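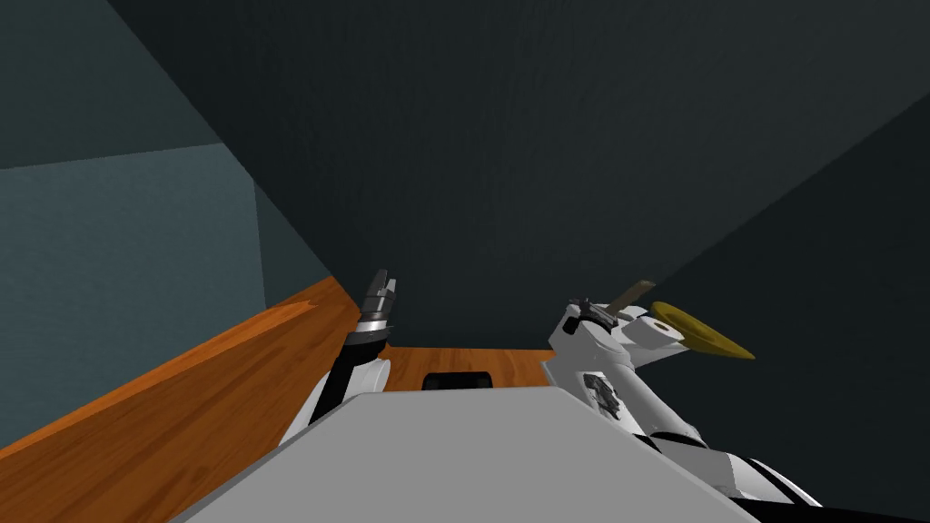
How long should the seed string soak before it goes out on the longline?
Give it 3 hours in clean seawater from your own site, in the shade, with the lid resting loosely on top. If your hatchery delivered the spools in chilled water, let the two temperatures meet first and start your clock after that.

Section 7: Seeding the line

Okay, this is the part everybody has been waiting for! By now you should have your anchors set, your backbone line floating at the right depth (Section 6, and please do go back if you skipped the bit about corner buoys), and your Vivumora spools sitting in the cooler. I'm going to walk you through seeding the way I do it on my own sugar kelp lease, which is a small one, worked from a small boat, usually with one other person and a thermos.

What you'll need

Your seeded spools, still in their tubes
A sharp knife on a lanyard
Cable ties or short lengths of twine
A bucket of site seawater with a lid
The Leltov guide ring that came in your kit
Thin gloves you can feel through

Before you leave the dock

1. Check the forecast for wind and for sun. A gray, still morning is perfect. Bright sun will dry out baby kelp faster than you'd believe, and I've lost a whole spool while hunting for my knife.

2. Put the spools in the bucket and cover them. Keep them upright. The brown fuzz on the string is your crop, so hold each spool by the bare ends of the tube and keep your fingers off the middle.

3. Write the spool number and the line number in your log. I know, I know. You'll swear you're going to remember it, and then in spring one line is twice as heavy as its neighbor and you'll have no idea which batch it came from.

Note: if the fuzz looks pale or comes away when you swirl the water, call the hatchery before you go out. Ask for Mimoza Radonjić, who handles the seed orders and would much rather hear from you at seven in the morning than in March.

On the water

4. Tie up at the downstream end of the backbone and work into the current. The boat stays easier to control and the loose string trails away from your propeller.

5. Cut the backbone free from the first buoy only if your system uses a removable end. On the standard Perić layout it does, and there's a stainless clip. On older layouts, leave the line tied and use the split ring instead (see step 7).

Caution: a backbone line under tension can snap back hard when it's released. Take the load on a cleat first, stand to the side, and keep your hands out of the loop. Engine off, kill cord on, life jacket on. I don't care how calm it is.

6. Slide the spool over the end of the backbone. It should move freely. If it sticks, there's probably a mussel or a knot in the way, so back it off gently and clear the line before trying again.

7. Fit the guide ring in front of the spool with the notch facing you. For a split ring, open it, drop it over the line and squeeze until it clicks. Give it a tug.

8. Tie the loose end of the seed string to the backbone with two half hitches, then add a cable tie over the knot. Trim the tail of the tie flush -- those little ends are brutal on cold hands at harvest.

9. Pull the boat along the backbone hand over hand. The string unwinds from inside the spool and wraps itself around the rope as you go. It looks like a magic trick the first time! You want a wrap that sits snug against the rope with no hanging loops. If you see slack, stop, back up a little and turn the spool by hand until it's tight again.

10. Keep going at a slow, steady pace. One spool covers 200 feet of backbone, and my first one took most of a morning. You'll speed up.

11. When you get to the last few turns, tie off exactly as you did in step 8. If you're joining a second spool, overlap the strings by the length of your forearm so there's no bare patch.

12. Slip off the empty tube and put it back in the bucket. The hatchery reuses them, and they give you a credit for each one returned clean.

After seeding

13. Reconnect the end, ease the load back on, and watch the whole line settle. All the buoys should ride at the same height. One sitting low usually means a twist.

14. Go back within a week and look at a few spots along the line. You're checking that the string is still tight and that nothing has chafed. Leave the fuzz alone, even though you'll want to poke it.

Note: lines seeded late, in January for instance, can look completely bare for weeks. Rok Softić seeded that late on the Trurnura site, was ready to pull everything up, and ended up with blades as long as his arm by spring. Be patient with them.

If the string has come loose in one place, you can fix it with twine every foot or so. If it has come loose along most of the line, turn to page 134 for re-wrapping, and bring a friend, it's a two-person job.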